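How to Request a Book Through Interlibrary Loan

So you've found the perfect source for your paper, you've looked it up in our catalog, and - oh no - we don't have it. Please don't give up on it! Interlibrary loan is one of the nicest things a library can do for you, and it costs you nothing but a little patience. I've been walking students through it at the Dolleria College Library for a good long while now, and most people have the hang of it after their first request.

Before you start, search the catalog one more time, using only the title and the author's last name. Leave off the subtitle. A surprising number of requests that come to my desk are for books sitting upstairs in the 900s, and it's a much shorter trip to the second floor than to another state.

Step 1. Sign in to Windida, our request system, with your regular campus login. The first time you do this it will ask for your department, your email and where you'd like to pick things up. Take your time with the email, please, as that's how we reach you when the book comes in.

Step 2. Click "New Request" and choose Book, Article or Chapter. If you only need one chapter, do pick Chapter! We can usually get you a scan, and you'll never have to worry about returning it.

Step 3. Copy in the details. Title, author and year are required. If you can find the ISBN, add it too (it's on the back cover or the page behind the title page, and most online booksellers list it).

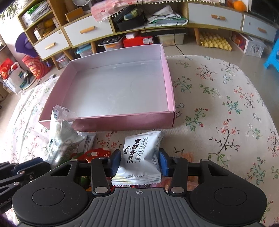
A packet of shredded coconut and milk. Snacks are welcome at the first floor tables.

Step 4. Fill in the "Not needed after" date. People skip this one all the time and then write to me in a panic. Give us as much room as you can, especially in February, when every senior on campus seems to be starting a thesis at once.

Step 5. Hit Submit and look for your request number on the next screen. Jot it down or leave the page open until the confirmation email arrives.

When your book gets here, you'll have an email from me or from Nhung Mạc, who works the evening desk. Come to the front counter with your ID. The loan period is 18 days for most books, and the due date is printed on the paper band around the cover. Leave that band on, please - it tells us which library the book goes home to.

If you need it longer, ask for a renewal in Windida before the due date. The lending library makes that decision, so I can't promise a yes, but I'm always glad to ask.

Stuck somewhere? Call the desk at extension 608 or stop by any time before 5 p.m.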